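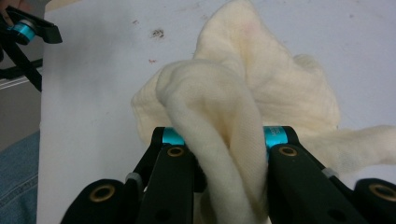 Why bother servicing a gripper that still closes, came the question near the end of last week's lab, and couldn't we leave it until something came loose? It's a fair thing to ask, and I gave a rather rushed answer with everyone packing up, so let me have another go at it in these notes.

A hand-held gripper goes out of adjustment slowly. The linkage wears a little, a pin creeps, one finger begins to arrive before the other, and the person holding it makes up for all of that without noticing (you're all very good at it by week 3, I've watched you!). Cloth is where I'd go looking first. A stiff block will forgive a finger that sits slightly skewed, but a thin knit slides out of one side of the pinch, or bunches up at the tips, and you find yourself squeezing harder and harder to keep hold of a single fold.

Unit 5: Looking after the hand-held gripper

Before you start
Book a bench in the Otent lab and sign the tool out in the Moritz log, even if you only mean to look at it. The unit you'll most likely be handed is number 189, our oldest and, I must confess, my favourite. Have the Draltach driver set, a lint-free cloth and a soft brush within reach, and put your tea somewhere else.

Pivots and bushings
Hold the body in one hand and rock each finger gently sideways with the other. You're feeling for play at the pivot, and it helps enormously to shut your eyes while you do it. Then look at each brass-coloured bushing in turn. It should sit flush in its black link, with a clean edge and no grey paste around the hole. Brush out any fluff before you decide that something is worn; I have seen perfectly healthy bushings thrown in the bin over a bit of lint, and it pains me every time. If a pin end has crept, press it back by hand and write it up. Please don't tap it with the driver handle.

Fingers and pads
Open the fingers as far as they'll go and set the tool over a clear patch of bench. Check that both pads lean in to the same degree, then run a fingertip along each lower edge to feel for chips or fraying. A slightly ragged edge can stay in service for hard objects, but it will snag a fine fabric, so note it in the log and ask for a new pad before the cloth exercises. Nip up the small screws at the pad corners if they've backed off. Snug is plenty, as the plastic won't thank you for more. Marks on the benchtop don't matter for this check, though grit does, so give it a wipe.
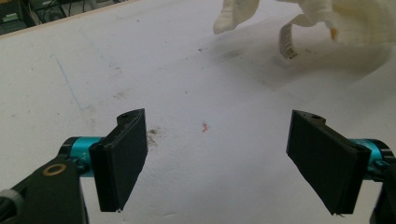 Closing test
Close the gripper slowly on nothing at all and watch the tips meet. Do it again at ordinary working speed. If one side leads, go back to the pivots before you touch anything else. Once you're happy, pick up a single fold of cloth and set it down again, and keep going until you've done 100 cycles. Yes, all of them, and no, you may not split them with your lab partner. Stop if you hear a click and mark which side it came from.

Writing it up
Use the Ertürk sheet, one per tool, and fill in the left and right columns separately. "Fine" isn't an entry, I'm afraid. Sheets go in the tray by the door before 4 pm on Wednesday, and any tool with an open fault goes on the lower shelf with its tag facing out.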